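Skutum Chores: shoes in a box

README, last touched in January

Skutum is a small collection of recordings of robot arms doing housework, or doing what we have agreed to call housework. This part covers one chore: a pair of sneakers goes into a cardboard box and the box gets closed. A child can do it, though a child will usually argue first.

We started it because we were tired of the question. Somebody's uncle asks whether the robots can tidy up yet, and you hear yourself say "sort of" and then talk for twenty minutes. The idea was to have something to point at.

What's in it

1546 episodes, recorded in ordinary rooms with ordinary clutter. 629 of them end with the shoes in the box and the lid flap closed. The remainder end in a great many other ways, and we kept those too. If you only want the good ones, filter on the outcome field and enjoy your very optimistic model.

All episodes were driven by a person. No policy made any of these decisions, so please don't blame one. Each episode has video from the wrists and from overhead, joint positions for both arms, gripper opening, and a one-line instruction in plain English. The instructions were written by whoever was driving, which explains the spelling.

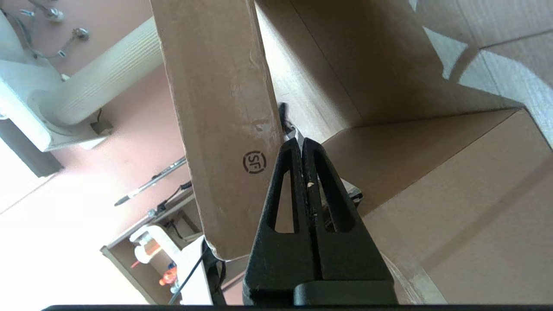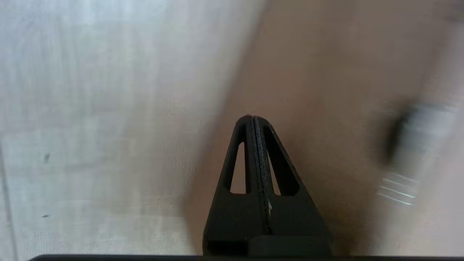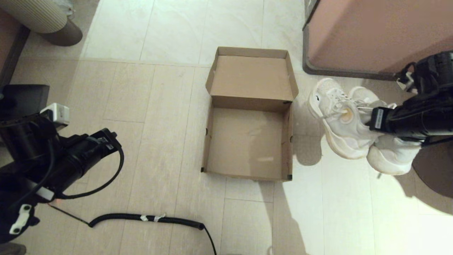 Why shoes

Shoes are a rude object. They bend where you don't want them to, the laces get into everything, and the two of them have opinions about which way around they go. Picking up one shoe is close to solved, in the sense that it works at demo time. Picking up a pair and letting go of both in the right place is another matter. Then there's the cardboard, which gives way when pushed and springs back when you stop. Our drivers, who have hands of their own and use them daily, rated closing the flap as harder than anything to do with the shoes.

Labels

outcome: done, partly, no. "Partly" means one shoe in, or both in and the flap up. We argued over this for most of a Friday and the definition is what was left standing at the end.

retries: how many times the driver let go and started over. The highest value is 34. It is a real number and the driver has been thanked.

nudge: true if a person reached in to move something. Use with care. Early on we forgot to tick this one, so a false in the first batch means false or forgotten.

Known problems

Wrist video blurs when the arm swings quickly. We left it alone, as any robot you build will have the same trouble.

2 episodes have the left and right wrist streams swapped. They are listed in the errata file. If you find a third, write to us and we'll change this line.

Lighting depends on the weather and the time of day. Daylight through a window can wash out the side views badly, and we didn't correct for it.

Joint positions from the Etar logger start a little before the video. The loading script trims them. If you write your own loader, you will discover this on your own, probably late at night.

So can they do it yet?

Our baseline, Grorkico, was trained on the "done" episodes only. It is good at approaching shoes. It approaches them with real confidence. On boxes it had seen before it finished often enough that we got excited and invited people over, and then it spent the visit pressing on the side of a box it had never met. A version trained on everything, failures included, was slower and better behaved. Neither one is coming for your hallway.

If you need sneakers put away this week, bend down. If you want to work on the version where you don't have to, start with the flap episodes, and tell us what you get.

Using it

Unpack into one folder and run the check script before anything else. It compares file sizes and complains in detail. The split lists we used are included - please use them if you plan to compare numbers with ours, and don't tune on the test rooms.

Free for research and teaching. Cite as Skutum Chores, shoe set, Panasiuk lab. For commercial use, ask first; we usually say yes but like to be asked.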